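Dunora Two-Arm Bench: Build and Set-up Guide

Section 4. Laying out the table for the cloth-sorting task

Do this section after both arms are mounted and homed (Section 3). You need the three wire baskets, the cloths, the spray bottle, a tape measure and a 4 mm hex key.

Caution: Keep the motor supply switched off until step 6. The arms can drop when power is cut, so park them on their rests first.

4.1 Check the border rails

1. Push on each rail of the black border by hand. If a rail moves, tighten its corner brackets with the hex key.
2. Run the arm cables outside the border and leave a loop at each elbow. A tight cable will pull the arm off its path near full reach.
3. Set the reach limit to 321 mm on both arms. The value is in the file Ekrem Kozan wrote for the shared workshop — do not edit the backup copy.

4.2 Place the baskets and cloths

4. Put one basket in each of the two far corners. Put the larger basket near the front rail, on the left arm's side.
5. Stand the spray bottle between the two far baskets. It is there as an obstacle, and the arms should go around it. Close the nozzle.
6. Put the cloths out, with at least one lying flat on the wood and one hanging over a basket rim. Switch on the motor supply and start program 9.

Note: Do not fold the cloths neatly. The grippers need a raised edge or a bunch to close on.

During the run, the left gripper works over the front basket and the right arm comes in low by the far basket on its own side.
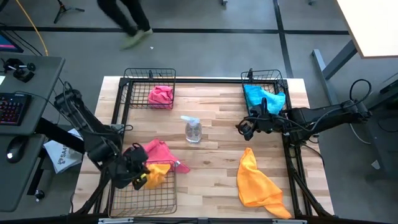
4.3 If an arm stops

7. Read the code on the monitor before you touch anything. Code 76 is a cable snag. Code 171 means the gripper closed on nothing.
8. For code 76, switch off the motor supply, free the cable and home the arm again.
9. For code 171, move the cloth a little and press Resume. If the code comes back, repeat the gripper calibration in Section 3.

Caution: Never reach inside the border while the motor supply is on, even if both arms are still.

Last changed 15 Jul 2021 by Canan Taşdemir.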